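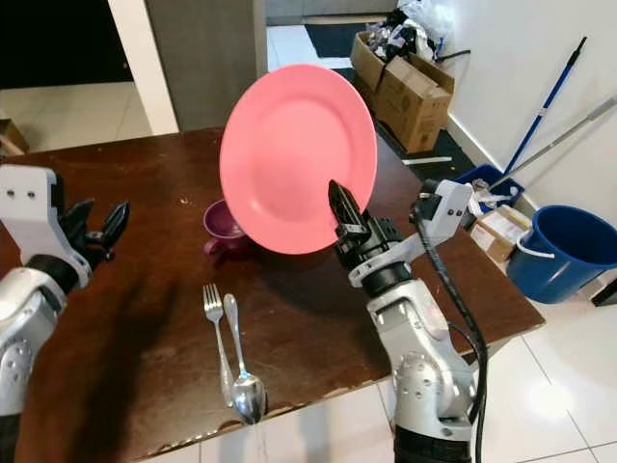 Canteen robot gets a second month

The two-armed robot clearing tables at Dumora's Ralmont canteen will stay through the spring, the company told staff last week. It started in January and works the late lunch, one table at a time, plates first and forks when it gets to them.

Kevser Toprak used to clear the same tables. Her new title is "table systems lead," and the pay is the same. "I used to carry plates," she said. "Now I watch plates being carried. My back likes it. My feet are bored."

The robot takes some 94 seconds over a place setting. Toprak, timed by her colleagues on Thursday, took 33 -- and stopped to talk to somebody.

No jobs have gone, said operations manager Clodagh Fahy, though three late shifts now start an hour later and end at the same time. The union would like a word about that hour.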